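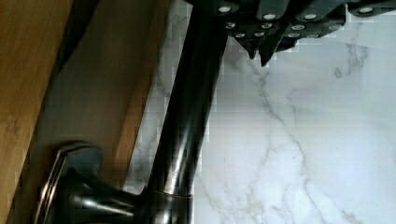

Attachment 1: kitchen faucet, dark bronze finish, lever at the base.

Ticket 103-43
Product: Pleler water softener, Briggs control head
Opened by: Fatima Mohammed
Status: Closed
Subject: Softener regenerates in the middle of the day

March 24, 2018, 7:40 AM — Customer
The softener is supposed to clean itself at 2 in the morning. It has decided it prefers lunchtime. Every few days the kitchen water goes hard and salty while I'm trying to make soup, and the thing in the basement sounds like a bus kneeling. I have set the clock. It shows the right time. I have also read the manual, both the English part and the part that claims to be.

8:15 AM — Horel Support
Thank you for contacting us. Please confirm the unit is plugged in.

8:17 AM — Customer
It is plugged in. I refer you to the bus.

8:52 AM — Horel Support
Understood. Is the outlet controlled by a wall switch? Also, hold SET and DOWN together for five seconds and tell us the code on the display.

9:30 AM — Customer
No switch. The code is 13. It blinks, then says HELLO, which felt forward.

10:05 AM — Horel Support
Code 13 means the head is in immediate mode. It regenerates as soon as the water allowance is used up, whatever the hour. You want delayed mode. From the same menu press UP until you see DLY, then hold SET until it beeps. Please also check the hardness setting. The factory value is 43, and very few homes need that.

10:48 AM — Customer
DLY found, beep obtained. Hardness was indeed 43. My test strip says 13, so I changed it to that. The installer from Skivby left a sticker on the tank that says "all set!" — I have peeled it off.

11:20 AM — Horel Support
Please run the cold tap in the kitchen until any salty taste is gone, and leave the bypass valve in the SERVICE position. We'll keep the ticket open for two weeks.

Two weeks later — Customer
It ran twice, both times at 2 AM. I know this because I got up to listen. You can close this.

Closing note — Horel Support
Resolved by settings change. No parts sent.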